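Borkier-Wetterbuch: Lies mich

Stand: 2018-02-18

Schön, dass Sie hergefunden haben! Dieser Ordner enthält die Abschrift des Wetterbuchs von Borkier, das ein Müller im Jahr 1817 begonnen hat und das seine Familie danach noch eine ganze Weile fortführte (mal mit Hingabe, mal sichtlich mit wenig Lust). Es sind mehr als 2000 Einträge, die meisten davon kurz: Wind, Himmel, Wasserstand am Wehr, und dann und wann eine Bemerkung über den Nachbarn, die wir natürlich stehen gelassen haben.

Was drin ist

Die Datei eintraege.csv hat eine Zeile je Eintrag, mit den Spalten datum, wind, himmel, pegel und bemerkung. Dazu kommt orte.csv mit den Ortsnamen in alter und neuer Schreibung, also etwa Rorevdale und Farstead, die der Müller beinahe jedes Mal anders buchstabiert. Unleserliche Stellen stehen in eckigen Klammern. Das Fragezeichen dahinter heißt: Wir haben geraten, aber mit gutem Gewissen.

Wie wir gelesen haben

Gelesen wurde meist am Abend, bei Lampenlicht am großen Tisch, immer zu zweit: eine Stimme liest vor, die andere tippt. Die Kurrentschrift ist am Anfang ein rechtes Gestrüpp, aber nach ein paar Seiten hört man den alten Müller fast reden, und dann mag man gar nicht mehr aufhören.

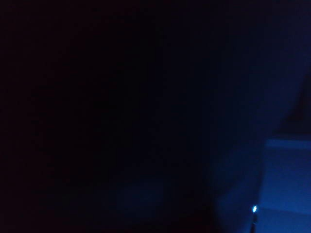
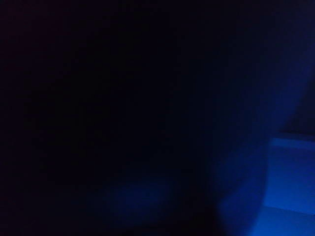
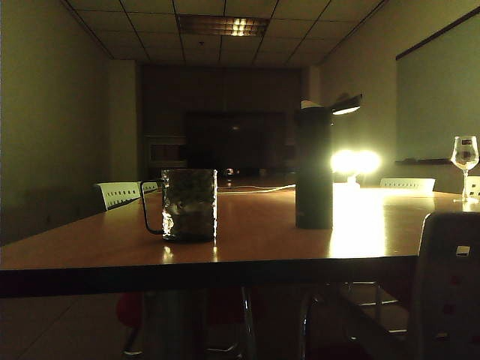

Tincuța Filip merkte nach dem Durchsehen der ersten Fassung an, der Pegel sei bis Blatt 310 in Fuß und Zoll notiert, danach aber nur noch in Zoll, und wer das nicht wisse, der rechne sich ein Hochwasser herbei, das es nie gegeben habe. Sie hat vollkommen recht! In Fassung 4 ist deshalb alles in Zoll umgerechnet, die ursprüngliche Angabe steht weiterhin in der Spalte bemerkung.

Bekannte Lücken

Im September fehlen in mehreren Jahren ganze Wochen, vermutlich wegen der Ernte. Die Spalte himmel ist nicht vereinheitlicht, »trüb« und »trübselig« stehen also friedlich nebeneinander.

Nutzung

Frei für alle, gern mit dem Hinweis »Wetterbuch Borkier, Abschrift Gaillard«. Lesefehler nimmt Cirilo Chávez entgegen, am liebsten mit Blattnummer und Zeile.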